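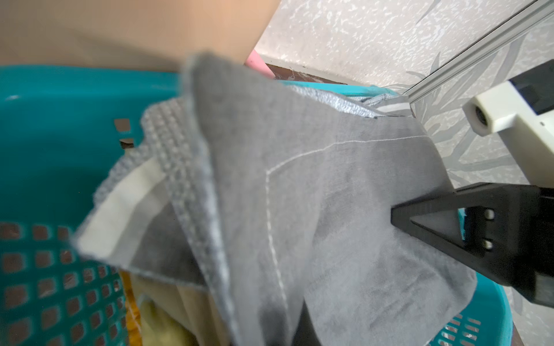
How do you find out whether a machine has picked up one piece of clothing or two? You weigh the basket before the lift and again after it, and the difference tells you.

That was the method, and I had written it up in a single paragraph. Everything else in the report was about the pause.

The pause was my idea. In the plain lift, the arm took hold of whatever was on top and brought it straight up and over to the table. In the other version it stopped just clear of the heap and held still for a moment before going on. I thought that if a sock or a sleeve had come along by mistake, it would have the chance to drop back. Govberg, who wash linen and clothes for care homes and were paying for the work, wanted one item at a time on the belt. Two at once and the folding line jams.

I did the trials at Cullow, in the back room on the ground floor, with the teal basket on the scale and the same bag of washing tipped into it over and over. There were 400 lifts, half of them plain and half with the pause. I did all the plain ones first. The plain lift came up double 17 times. With the pause it was seven.

I was pleased with that. I sent the table to Govberg, and they sent it to somebody above them, and a meeting was fixed for 18th June. They asked for a short talk with pictures in it.

So I sat down one evening to choose the pictures. The wrist camera on the arm takes one every time the fingers close, and I had hardly looked at them. I'd had no reason to, because the scale did the judging. I wanted a clear one from each set. I opened the plain folder and scrolled through it, then the pause folder, then I went back to the plain one.

The washing looked different. In the early lifts it was packed down hard, everything wound round everything else, trouser legs going under shirts and coming out at the other side. In the later lifts it lay much looser. The grey trousers, which I had come to dislike, were nearly always on top by then, and there was nearly always something pale lying under them with plenty of air between.

It took me longer than it should have to see why. After every lift somebody has to put the thing back and stir the heap, and the somebody was me. In the first week I had pushed the clothes down with both hands, as I do at home. By the second week my back hurt and I had started dropping them in from standing height. I hadn't noticed myself change. There was nothing in my notes about it, only the weights, which were all correct.

I turned the heating off and went home, and didn't sleep much.

In the morning I rang the Panari office, because they had lent us the arm and wanted it back, and asked if we could keep it until the end of the month. The woman on the phone asked if there was a fault with it. I said no, it was working very well. She put me on hold and then said we could have it, but that the carriage would be at our cost.

Then I told my supervisor. She was eating a sandwich over the sink in the kitchen, and she went on eating it while I talked. When I got to the part about standing height she put the crusts in the bin.

"Have you told Govberg?"

"Not yet."

"Do that before you do anything else," she said. "Then run it again with the order mixed. And get someone to fill the basket who doesn't know which lift is coming."

I wrote to Govberg. It was a four-line email and I spent the whole morning on it. They answered in the afternoon, quite politely, that the meeting would go ahead and they would look forward to hearing where things stood.

One of the students from the sound lab next door agreed to do the basket. We tied a rope across the room so that he couldn't see the screen. The computer picked plain or pause for each lift and told neither of us. We used the Hayashi shuffle, where you lift the washing out into a bin, turn the bin over twice, and tip it all back without touching it. It is slow and it makes a good deal of fluff. He wore headphones and didn't talk, and at the end of each day he swept up without being asked.

It took nine days. On the last afternoon I sent him home, shut the door and ran the script that matched the weights to the lifts.

The plain lift had come up double seven times. So had the pause.

I checked the script and ran it again, and then I added them up by hand from the log, on the back of a delivery note. I went through the pictures too, all of them this time, one after another until it was dark outside. The heaps looked alike in both sets. In some I could see the second garment coming up, caught in a fold where no amount of waiting would have shaken it out.

At the meeting I showed the first table and then the second. A man at the far end asked which of the two they should go by, and I said the second. He asked what the pause was for, in that case. I said it wasn't for anything, as far as we could tell, and that it made every lift slower. Somebody wrote that down.

Then a woman from the folding side, who had been quiet until then, asked about the loose washing. She wanted to know how far I had been dropping it. I said from standing, so chest height or a bit under.

"And you weren't shaking it out first?"

"No. Just dropping it."

"Our tumblers empty straight into the tubs," she said. "They get rammed down with a board so the lid will close."

She asked whether I could come and see them do it. I said the arm had to go back at the end of the month, but I could bring the scale. We settled on September, and she drew me a map of which gate to use.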